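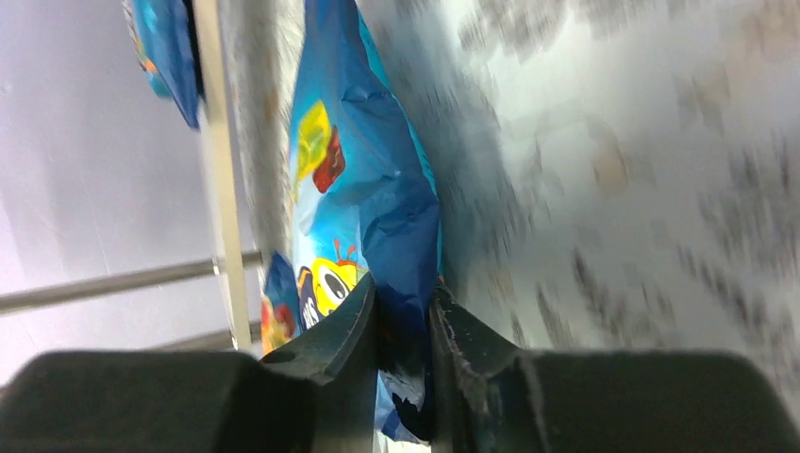

blue bag w/ the bug eyed guy, snack shelf

Snack shelf restock, what do we keep??

rivesell_kat
ok so redoing the snack shelf at the Trestgate store before March and need opinions fast. We have too many blue bags. Customers grab the wrong one, bring it to the register, go oh wait not this. Thinking of sorting by color instead of by brand. Anyone tried it? Shelf is the narrow one by the side wall, beige uprights, thin rail across.

dunmore5
don't sort by color. tried it at our place, total mess by the weekend. By type. Corn stuff, potato stuff, pretzels, done.

Hermine Holzer
Agree with dunmore. People look for a kind of thing first. Also what is the one in the photo? Yellow face, big round eyes. Can't read the name, looks like ES something.

rivesell_kat
can't remember off the top of my head, on my phone in the stockroom lol. Will check the carton. Kids love the face tho, sells itself at knee height

paperbagpete
knee height is where bags go to die. Carts hit them, toddlers squeeze them. Put the cartoon one at kid EYE level, second shelf up. Yours looks pretty creased already where it's pinched

dunmore5
creases are fine, it's a snack bag. Thing to watch is the seams. Squeeze it gently and if it goes soft pull it. I do every bag on Monday mornings, takes no time

rivesell_kat
every bag?? we got 209 on the last count and thats before the Gisler order

dunmore5
ok not every bag. Front row.

Hermine Holzer
Is that whitish bit at the fold a tear? Zoomed in and I honestly can't tell. If it is I wouldn't sell it.

rivesell_kat
hm good eye. could be the foil showing where the print cracks, could be a tear. Pulling it to be safe

tallboy_ray
going back to the color thing. I disagree w everybody. Color works if you ALTERNATE. Blue, red, blue, green. Problem is two blue ones side by side. You've got the red and blue one tucked right behind the blue one there, of course people grab wrong. Give it its own slot

paperbagpete
and when the red sells out you have blue next to blue again. so now what

tallboy_ray
so you restock it pete

paperbagpete
with what, truck comes once a week

Hermine Holzer
Boys. Dividers. The clear plastic kind that clip to the front rail. We got ours from Bukidgate, about 5 dollars each, and they hold up. Check the depth before you order, ours were too long for the narrow shelves and I had to trim them with a hacksaw.

rivesell_kat
ooh did not think of dividers. would they clip on a thin rail like mine? its skinny, like a rod almost

Hermine Holzer
There's a wire clip version. Ask for that one. Do NOT get the adhesive, it leaves gunk.

dunmore5
second that, adhesive ones are awful. Still say sort by type tho. Dividers plus type

tallboy_ray
dividers plus alternating colors :)

rivesell_kat
ok going w/ type, then alternate colors inside each type if i can. Cartoon guy goes second shelf up like pete said. Ordering wire clips tonite. Also that speckled gray shelf surface, anybody know what gets tan spots off or is it just the pattern

paperbagpete
pattern prob. dish soap and warm water, if it dosent budge it's the pattern

rivesell_kat
k trying that after close, will post when the clips get here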